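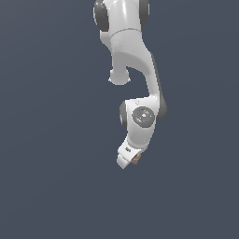
I had been told twice that the open day at the Toft would change my mind about the place. It holds 716 people, it spent two winters closed, and the tickets for its first season back cost more than I have paid to hear a singer in years. So in April I took the bus out to Grevar and got in the line.

Doors were supposed to be at noon. We went in at twenty past, in groups of 40, which is too many for a backstage corridor. From the back of mine I heard one sentence in three. The guide was pleasant and had clearly learned a script, and the script was mostly adjectives. The new sound system was "immersive." The new seats were "artist-led." I asked what an artist-led seat was and got a smile.

The stage itself is better than I remembered. They have taken out the old thrust, which pushed the drummer back against the wall at every show I saw there, and the wings are deep enough now to park a piano. The dressing rooms have windows. I stood at the microphone mark and clapped once, like everybody else did, and the echo off the balcony that used to ruin every ballad was gone. It was also a room with 40 people in it and no band, so I'm not going to hand out prizes for that.

Then came the part they were proudest of, the ticketing. The Toft has signed up with Skedow, and we got a talk on it in the upstairs bar that ran longer than the stage visit did.

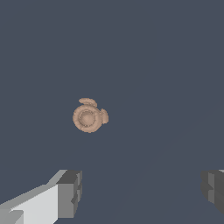

The promise is that fans who register early will pay less. I looked up the spring listing on my phone while the talk was going on. The cheapest seat for the opening concert was in the last row of the balcony, behind a pillar I know personally, and the early price was 5 dollars under the regular one. The booking fee was more than that. When someone near the front asked about the fee, we were told it was under review.

The day ended with a short set by Cluvov, the four-piece booked to open the season. They did three songs, two of them new. The second had a real chorus and the singer can hold a long note without leaning on the backing track, though there was a backing track, and a loud one. I counted 318 on the house display as the number admitted, so the hall was under half full, and it still felt warm. From row F the vocals were clear. From under the balcony, where I moved for the last song, the bass swallowed the words, same as it did ten years ago.

I asked other people on the bus back what they made of it. 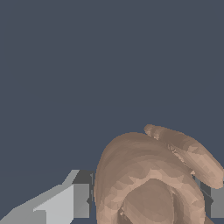 One woman told me she thought I was being hard on them, that she had sat under the balcony for all three songs and heard every word, and that she would pay the fee just to have live music back in Grevar and not have to drive an hour for it. She had already bought two seats for the opening night.

I haven't bought any. I'll wait for a show with a full house and a proper sound check, and I'd like to see what that fee looks like after the review. The coffee in the upstairs bar was good. Coats have to be checked, and they charge for that too.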